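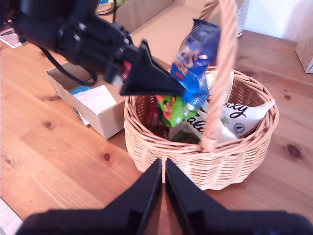 Inicio | Proyectos | Trabajos de grado | Biblioteca | Contacto

La candidatura conjunta como modelo de organización: el caso del torneo juvenil de balonmano de Rorby

Informe final de proyecto. Autor: Pirmin Sutter. Tutor: Leopold Zwahlen
30 de diciembre de 2019

Imprimir | Enviar por correo electrónico

1. Objeto del informe

El presente informe analiza el procedimiento por el cual los municipios de Rorby, Marti y Plustach obtuvieron de forma conjunta la sede del torneo juvenil de balonmano, frente a la candidatura individual de Dastero. Se estudian las condiciones de la convocatoria, el desarrollo de la votación y el reparto de obligaciones entre las tres sedes. Quedan fuera del análisis los resultados deportivos.

2. Antecedentes

Hasta la presente edición, el reglamento de la federación regional exigía que todos los encuentros se disputaran en un mismo municipio. La reforma aprobada en abril suprimió dicho requisito y fijó un aforo mínimo de 2000 localidades, que puede acreditarse sumando varios pabellones. Ninguno de los tres municipios alcanzaba por separado esa cifra. La suma de sus instalaciones arroja 2791 localidades.

3. Metodología

Se consultaron las actas de la asamblea, los dos expedientes de candidatura y el convenio firmado por los ayuntamientos. Asimismo, se entrevistó a Wendelin Hofstetter, redactor del expediente conjunto, y a Vlastimil Krajčí, delegado de Dastero. Las entrevistas se realizaron por escrito, a petición de ambos.

4. Resultados

4.1. Votación. La candidatura conjunta obtuvo 35 votos; Dastero, 3. El señor Krajčí atribuye la diferencia al peso de los clubes pequeños, para los cuales el desplazamiento a Dastero suponía un coste elevado. Las actas recogen dos intervenciones en ese sentido.

4.2. Reparto de sedes. Rorby acogerá la fase final; Marti y Plustach, la fase de grupos. El convenio asigna a cada ayuntamiento los gastos de su pabellón y deja a cargo común el transporte de los equipos y el arbitraje.

4.3. Cuestiones pendientes. El convenio no determina quién responde en caso de suspensión de un encuentro. Tampoco se ha publicado el criterio de distribución de los ingresos por taquilla.

5. Valoración

El modelo conjunto permitió cumplir el requisito de aforo sin obra nueva. Se recomienda incorporar al convenio una cláusula de responsabilidad antes del inicio de la venta de localidades, así como un calendario único de autobuses entre las sedes.

Imprimir | Enviar por correo electrónico

Comentarios

Kuo-hua Sin: Convendría citar el artículo del reglamento que se modificó. En el apartado 2 no figura.

P. Sutter: Gracias por la observación. Se añadirá en la versión que se deposite en la biblioteca.

Lectora de Marti: ¿El pabellón de Plustach cuenta con gradas fijas o el cómputo incluye las desmontables?

Anterior | Siguiente | Volver al listado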